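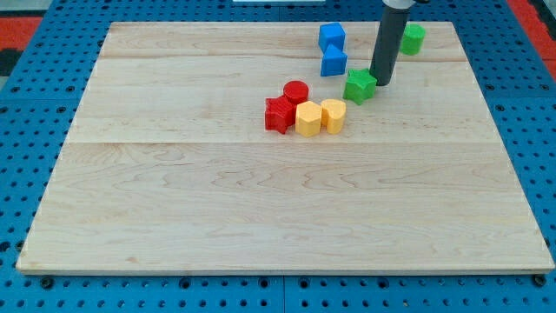 Foro Stivarska > Brazos y automatización > Averías y sustos

Se me para el brazo empujando piezas — protección por fuerza

dodar_taller
17/01/2024
¡Buenas a todos! Llevo unas semanas disfrutando como un crío con el banco de empuje (varilla cilíndrica en la muñeca, piezas impresas sobre la tabla de madera, agrupar por colores) y ayer tuve el primer susto serio. A mitad de un recorrido la punta bajó más de la cuenta, se clavó en la madera y el brazo siguió intentando avanzar. Saltó la parada de protección, pero el golpe se oyó desde la cocina. Leyendo el registro veo 57 N en el eje vertical justo antes del corte, y tenía el límite puesto en 50. Llevaba 1.434 empujes sin un solo fallo con esta misma configuración. ¿Por dónde empezaríais?

anard
Qué chulada de montaje, ¡enhorabuena! Yo miraría primero la altura de trabajo. ¿La mides en un solo punto o en varios? Con una tabla encolada de tres piezas basta con que una se haya curvado un poco por la humedad para que la punta roce en un lado y vaya holgada en el otro.

dodar_taller
En un solo punto, cerca del borde delantero... y las piezas las tengo casi siempre en la mitad de atrás. Ahora que lo escribo me da un poco de vergüenza.

shenoy7
No me convence lo de la madera. A mí me pasó con la varilla: el prisionero del collarín se aflojó y la herramienta se fue bajando sola dentro del alojamiento. Haz una marca con rotulador y mira si se mueve. Y otra cosa, más importante que la causa: si el límite es 50 y registras 57, la parada llega tarde. Eso es un asunto de seguridad, y con calibrar la tabla no se arregla.

anard
Discrepo en parte. El pico se pasa del límite porque entre la detección y el frenado hay inercia, le ocurre a cualquier brazo. Se baja la velocidad de aproximación y listo.

shenoy7
Se baja la velocidad Y se baja el límite. Para empujar plástico impreso no hacen falta 50 N ni de lejos. Si en vez de madera hay un dedo debajo, me da igual la inercia.

Svyatoslav Stasiv
Me meto porque este tema me apasiona :) Los dos tenéis algo de razón, pero antes de tocar nada, dodar: copia el registro entero y no rearmes el brazo desde el programa. Muévelo a mano en modo guiado hasta separarlo de la tabla, y solo entonces quita la parada. Yo rearmé una vez con la punta apoyada y el controlador quiso volver a la consigna anterior. Partí una pieza y doblé la varilla.
Después, palpa la altura en varios puntos, también en las juntas, y compara. Si la diferencia es igual en todas partes, es la herramienta. Si cambia según la zona, la tabla.

dodar_taller
¡Resultado! Siete puntos medidos. En seis sale la misma diferencia, la punta está más baja de lo que dice el programa. El séptimo, en la tira del fondo, baila un pelín más. El prisionero giraba con la uña... shenoy7, te debo un café. Fijador de roscas puesto y marca de rotulador hecha.

anard
Vale, me rindo con la varilla, ¡pero ese séptimo punto me lo apunto yo!

shenoy7
Jajaja, medio punto. ¿Y el límite?

dodar_taller
Bajado, y la velocidad de descenso también. He dejado además una comprobación de altura al arrancar, que para si no cuadra. Esta noche lo pongo otra vez con las estrellas, que son las que más guerra dan al girar — me quedo al lado con la seta en la mano.

Svyatoslav Stasiv
Cuelga la gráfica de fuerzas cuando la tengas, porfa. Me interesa sobre todo el descenso.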